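Wednesday, February 28, 2018

Glare again. Spent the morning convinced the planner had a fault and the afternoon apologising to it.

Symptom, for anyone reading the log: the arm plans a perfectly decent approach to the sponge, gets most of the way down, then replans to a spot on the left of the board where there is nothing to pick up except light. It did this in 3 runs out of the first 15. The other twelve were fine, so of course I blamed the other thing I'd changed, the joint limits in the Elow config. Put the old limits back. Same result. Put the new ones back in again and had a coffee.

Dumped the masks from the segmenter and there it was, a bright blob with soft edges, sitting just over the score threshold and labelled "sponge, small". White and roundish on black, so I can't fault the reasoning. The tracker then hands over to whichever blob scores higher, and once the gripper's shadow falls across the real one, the reflection wins.

Changes made today, all on the Girnport branch:
- saturated pixels masked out before segmentation, not after
- tracker must hold a target for 15 frames before it may swap to another
- replanning locked for the last 70 mm of descent

The third is a bodge and I've said so in the commit message. Sosina Chala wants a proper confidence term fed through to the planner and she is right, but she also wants the Brillbridge demo to work, and those are two different weeks.

Mug is still a separate misery. On its side, the steel interior throws back enough light that the mask fix now eats a hole in it, and the grasp sampler proposes closing on the rim from angles the wrist can't reach. Inverse kinematics says no, sampler says how about this one, inverse kinematics says no. Capped it at 2 retries so at least it sulks quickly. 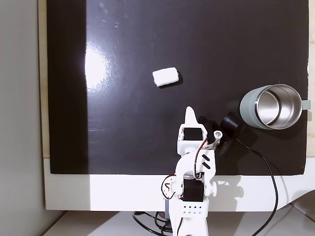 Board layout for the glare tests: sponge at the top, mug on its side at the right, bright spot left of centre.

To do: rerun the lot with the mask on and the replanning lock off, to see which of them is doing the work. Ask Rugemalira whether their depth fallback copes with shiny surfaces or merely doesn't mention them. Rename the config file called final_new.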